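Groneo fruit task, example gathering: minutes

Present: Graciela Barrientos (chair), Uriel Orellana, Lautaro Urrutia, Maximiliano Espinoza. Minutes by Hipólito Zapata.
Apologies: none received.

1. Minutes of the January meeting
Accepted with one change. Item 4 should say that Maximiliano "will look at" the left arm's cable, which he has, and not that he "fixed" it.

2. Where the count stands
Uriel reported 700 recorded runs against a target of 800. Lautaro asked who picked 800. Uriel said it came from the Tradero plan. Lautaro asked where Tradero got it, and there was no answer. Graciela said the target stays until somebody brings a better one.

Of the last 62 runs, 40 were passed on review. Hipólito asked that the reports give passed runs on their own line, as the total has been read out twice now as if every run in it were usable.
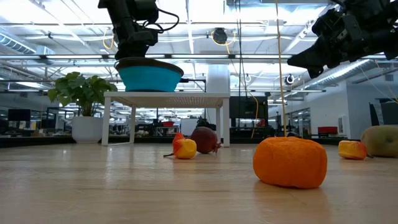
3. Variety of starting layouts
Lautaro does not believe the layouts are as mixed as the log claims. Operators put things down where their hands like to put them, and the stand goes to the back every time. He has no quarrel with fruit left out on the table, such as the mandarin sitting well clear of the bowl and the pomegranate right up by the stand's legs, but he wants to know how many runs have something close to a leg and how many don't. Uriel said the log does not record it. Lautaro said that was his point. Maximiliano warned that a new log field will slow the operators down – the last one did.
Agreed: a trial of drawn layouts, one shift only. Uriel to write the cards.

4. Extra items on the table
Riltidwood wants more clutter in the runs. Graciela is not convinced that clutter teaches the model anything if it is the same clutter each time.
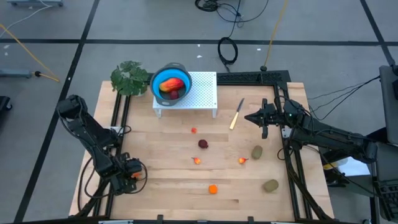
Page last changed: January, 4:40 p.m., H. Zapata (item 4 wording)

The knife was discussed at some length. Maximiliano is against having it among the toy food at all until the task sheet says whether the arms should move it, avoid it or ignore it. At present operators decide for themselves, and we are recording three different habits under one label. Lautaro added that the two kiwis are on the right half of the table, handy for the right arm, and asked whether the left arm ever gets them. Uriel thinks so but could not point to a run.
Agreed: knife out until the sheet is rewritten. Graciela to rewrite it.

5. Imrie's offer
Imrie says its software can sort good runs from bad without a reviewer. Graciela asked what it was checked against. Their letter doesn't say. Hipólito to write back and ask for the misses as well as the hits.

6. Any other business
Maximiliano still wants the arm cables tied back further. Carried over.

Next meeting at 2 p.m., same room, date to follow.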